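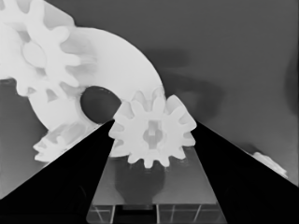 How Does a Workshop Decide to Buy a Robot?

A page for readers ages 8 to 11, from the Pedgate Learning Office

The small white gear between the two black fingers is a part that belongs in a machine. Picking up a part and placing it where it should go is a job called assembly. Many workshops would like a robot to do some of their assembly. First, they must decide which robot to buy and how to pay for it. This page explains how they do that.

Start with the job

A good plan begins with a question: What do we need the robot to do? The planner writes down the size of each part, its shape and how heavy it is. A gear has teeth around its rim, and those teeth must fit between the teeth of the next gear. A robot that handles gears has to place them with great care. A robot that stacks boxes can be less exact, and it may need to be much stronger.

Choose the fingers

The part of a robot that holds things is called a gripper. It is often sold separately from the arm, so it needs its own line in the budget. Some grippers have two fingers. Others use suction cups or magnets. Fingers with narrow tips can reach into tight places where other parts are close by.

Try it on a computer

Workshops can test a plan before they spend much money. They build a computer model of the robot and its parts, like the one at the top of this page. In a computer model, a dropped gear does not break and a bump costs nothing to repair. The planner can also try several grippers before ordering one.

Add up the costs

A budget is a list of what you expect to spend. Lacey Dunmore plans equipment for the Irano workshop, which puts together small gear sets. Her first budget had these lines:

Gripper with two fingers: $1,296
Table and stand: $2,662
Spare fingertips: $194
Total: $4,152

The robot arm has a separate budget, as it costs far more than everything else on the list. The workshop will rent one from a company named Gasov for the first year. Renting means paying to use something that still belongs to someone else. At the end of the year, the workshop may return the arm, rent it again or buy one.

Remember the costs that come later

A robot uses electricity every day it works. Its moving parts wear down and must be replaced. People need time to learn how to run it safely – and they are paid for that time. Gun-woo Na, who teaches new operators at Irano, asks for 50 hours of training in every plan. Those hours go into the budget too.

Make a choice

When the list is finished, the planner compares it with other ways of doing the job. Sometimes a simple hand tool is the better choice. Sometimes the robot is worth its price, especially when the same small task must be done many times a day.

Words to know

Assembly: putting parts together
Budget: a plan for spending money
Gripper: the part of a robot that holds things
Hub: the center part of a gear
Rent: to pay for the use of something you do not own

Try it yourself

Choose a job at home or at school, such as sharpening pencils. List everything a machine would need in order to do it. Write a price beside each item, with help from an adult, and find the total. Then list what you would have to pay for again next year.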